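Home Contents Before you start Stain removal Wash care Parts Contact

Section 9: Caring for white tables and the cloths you use on them

Tramari household guide, revised July 2018
Text: Sem Michiels

9.1 Before you start

White tabletops are sold as "wipe clean". Treat that phrase with some suspicion. It means the maker expects you to wipe it, and says very little about what will be left when you have. Most of what follows is for smooth, sealed tops. If yours is oiled, waxed or bare, go to Section 2 and ignore this one.

You will need:
- two soft cloths, one to wash with and one to dry with
- a bowl of warm water
- plain washing-up liquid
- bicarbonate of soda, for marks only

You will not need a special white surface cleaner. We tried the Noltard spray and the Jacobs cream on the same old top and could not tell the two halves apart from the half-hearted job we had done the month before with washing-up liquid. They may do better on yours. We would want to see it.

9.2 Washing the top

1. Clear the table. Lift things off, do not slide them.
2. Brush crumbs and grit into your hand. Grit under a cloth does more harm than any spill.
3. Put a small squirt of washing-up liquid in the bowl. More soap means more rinsing.
4. Wring the first cloth out well. If it drips when you hold it up, wring it again.
5. Wipe from the far edge towards you in overlapping strokes.
6. Rinse the cloth and go over the top again with clean water only.
7. Dry with the second cloth straight away.

NOTE: Circular wiping is often recommended. We have never been given a good reason for it. On a gloss top it leaves rings that show up in low sun.

CAUTION: Do not use bleach, oven cleaner or anything sold for grouting. If the label has a hazard mark on it, leave it in the cupboard.

9.3 Marks that stay put

1. Mix 50 ml of warm water with enough bicarbonate of soda to make a loose paste.
2. Try it first on the underside or near a leg.
3. Dab it on the mark and wait for nine minutes. Longer does not seem to help, whatever you have read about leaving it overnight.
4. Wipe off with a wet cloth. Do not scrub.
5. Rinse twice. The paste dries to a powder and you will find it on your sleeves.

If the mark is still there, repeat once. After that it is probably a scuff and not a stain, and no paste is going to lift it. Melamine sponges will take some scuffs off, but they work by rubbing away a little of the surface, so each go leaves a duller patch – use them on edges if you must, and keep them off the middle.

NOTE: Toothpaste, vinegar and lemon juice all have their supporters. Vinegar did nothing to our coffee ring except make it smell of chips.

9.4 Looking after the cloths

Dark cloths show lint but hide stains. White cloths do the reverse. Neither cleans better. What does matter is loose dye, and a new dark cloth used wet on a white top is a fair way to find out whether the label was telling the truth.

1. Soak a new coloured cloth in a white bowl of warm water.
2. Leave it for two hours and look at the water.
3. If the water has changed colour, wash the cloth on its own and test again.
4. Wash cloths without fabric softener, which coats the fibres and makes them smear.
5. Hang them open to dry. A cloth left in a heap will smell by May at the latest.

CAUTION: The Tellgate "colour-safe" range should be tested like any other. The words on the packet are a claim, and the bowl test is free.

9.5 Checking your work

Look along the top from a low angle, then from above. Streaks show from one and marks from the other. Overhead light is poor for this, as reflections are easily taken for smears, and people end up wiping the same clean spot again and again. Move your head. If the mark moves too, it is a reflection.

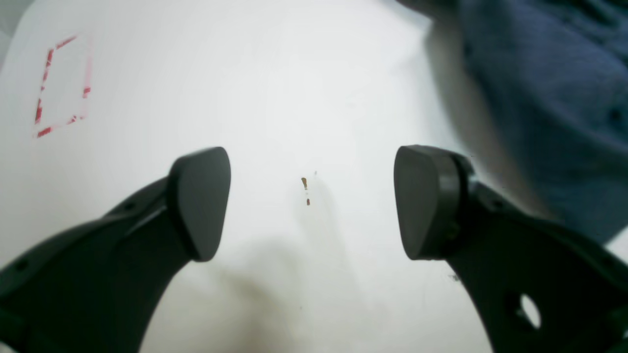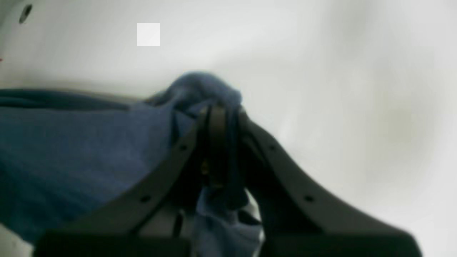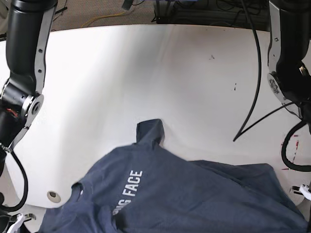 Fig. 9: White surface, all three views. Small stains, scuffs and soft reflections in the first; blue cloth in the second.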